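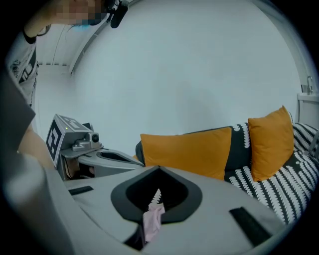 Dörte Lenz
Test engineer, hand-held grippers, Drirnel

November, evening

Cloth day. Wolfram wanted the two sets of finger pads compared before we order more, so we did the pink cloth again and nothing else. I wore myself out on it and my right thumb is sore where the trigger sits.

The setup was the same as for the last round. Both of us with a gripper, me doing the picking, the sofa with the orange cushions behind as background. I like having that sofa there. The black and white pattern is hard on the tracking, and if a gripper holds its position in front of that it will hold it in front of a plain wall.

Pads first. The Davine pads are the softer ones. They take the cloth from a flat surface on the first close if I come straight down, and they let go cleanly. Coming in at an angle they fold over at the tip and I get a pinch of air. The Hellwig pads are stiffer and I have to press harder to get a fold started, but once they have it they keep it. I shook the gripper over the floor and the cloth stayed in. With the Davine pads it slid out on the second shake.

I wrote down 6 drops for Davine and 2 for Hellwig over the same list of picks. Wolfram Wegener thinks the list favors the stiff pads, since half of it is corners. He may be right. I'll write a new list with more middles.

The trigger spring is still too strong. I asked for a lighter one in the summer and got the same part with a new label. After an hour I stop closing the fingers all the way and then I blame the pads for it, so some of the drops may be mine.

Camera: the small round one on the bracket beside the marker cube. I tightened the bracket before we started and checked it again at lunch, no play. The cube stayed put too. We lost tracking when I turned my wrist far over to the left and blocked the faces with my arm. Same with either set of pads, so I left it out of the comparison.

Exposure is set to 400 and I want to leave it there. Wolfram tried 4,000 after lunch and the white wall washed out everything near it. Back to 400, and I wrote the number on tape and stuck it to the laptop.

Lunch was Tastetti again, the lentil thing. Too salty.

For tomorrow: new pick list, Hellwig pads on both grippers, ask about the spring again. If there is time, a heavier cloth. I have an old bath towel at home that I can bring in.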